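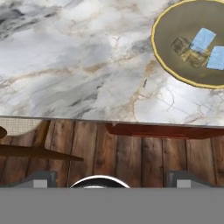
Week 6: Weapon balance in class-based shooters

Welcome back! This is the week I look forward to all term, because everybody who has ever lost a match has an opinion about it. Please have your copy of the Cerura design document open (the class demo build, not the old one Irfan Majimbun showed in week 2).

What we mean by balance

A weapon is balanced when choosing it is a real decision. It can be strong, it can even be annoying, as long as picking it costs you something. Keep three numbers apart in your head: damage per shot, time between shots, and time to kill. Students mix up the first and the last constantly, and it wrecks their spreadsheets.

Worked problem: the Brolari

The Brolari is our slow single-shot launcher. It does 118 damage on a direct hit and takes 20 frames to bring up after a weapon switch. A light class has 125 health, so a direct hit leaves that player alive with 7. Good! That little sliver of health is where all the fun lives – the target can run, hide, find a health kit or turn and fight.

Now raise the damage by 7. On paper that's under six percent. In play, every light class in the game dies in one hit, and the time to kill drops to nothing. We call this a breakpoint, and you should mark every one of them before you touch a single value.

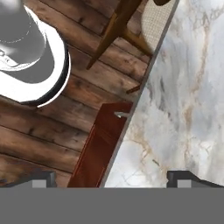

Fig. 2. Top-down view, planks and white round object.

Range and falloff

Cevska, the long-range rifle, keeps full damage out to 600 units and then loses it in a straight line. Try drawing the curve by hand before you plot it. I know it sounds old-fashioned, but you'll feel where the corner is, and corners are where players learn to stand.

Reading playtest data

Suryani Wibisono has kindly shared logs from 1,116 matches on the Ginting map. Look at pick rate and win rate together. A weapon with a high pick rate and an ordinary win rate may simply be fun to shoot, and cutting its damage will make people miserable for no gain. Split the logs by skill bracket too; Anisa Hartono's launcher study from last term found the complaints and the wins in completely different brackets.

For next time

Read the chapter on knockback in the course pack.
Pick one Cerura weapon and list its breakpoints against all classes.
Propose one change, one value only, and say who loses by it.
Send questions to Fasil Sisay before the lab, and bring a mouse!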